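Festlow Opens Sign-Up for August Tea and Talk Sessions

June 28, 2020

Festlow, the neighborhood learning group based in the Rizvi Building, will open sign-up this week for its August series of Tea and Talk sessions. The series gives adults who are learning English a regular place to practice speaking outside a classroom.

Nine sessions are planned. Each one runs for two hours, starting at 6 p.m., and is built around a single everyday subject such as renting an apartment, calling a doctor's office or reading a school notice. Tea is served at every session. There is no charge and no test, and people may join at any level.

Festlow held its first series last year with 129 people signed up. Most heard of it from a neighbor or relative. Short guides to each subject, in Urdu, Thai and English, will be mailed to everyone who signs up.
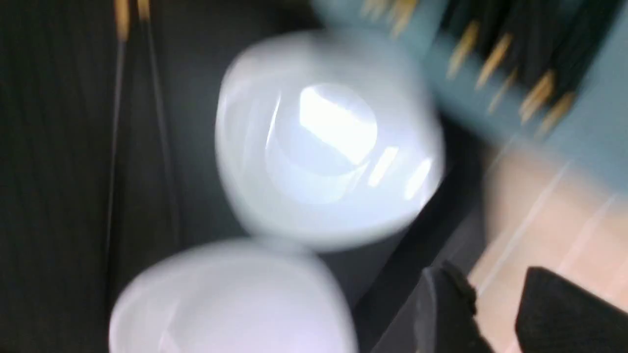
Talking for the full two hours was too much for beginners last year, according to Zubaida Lashari, and she asked that the group stop halfway so people could rest and speak their own language for a while. Festlow has added a break to every session as a result.

Tables will be limited to six people, including the table leader. Fongchan Thongsuk and Noman Lodhi will train the new leaders in July.

"People told us they know more English than they get to use," said Humaira Awan, program director at Festlow. "They wanted time to talk without being graded."

Subjects for the last two sessions have been left open. People can suggest one on the sign-up form, and the choices will be mailed out with the guides.

Forms are available at the front desk of the Rizvi Building and by mail on request. Child care is offered during all sessions but must be requested on the form.

Press contact: Mudassar Bajwa, Festlow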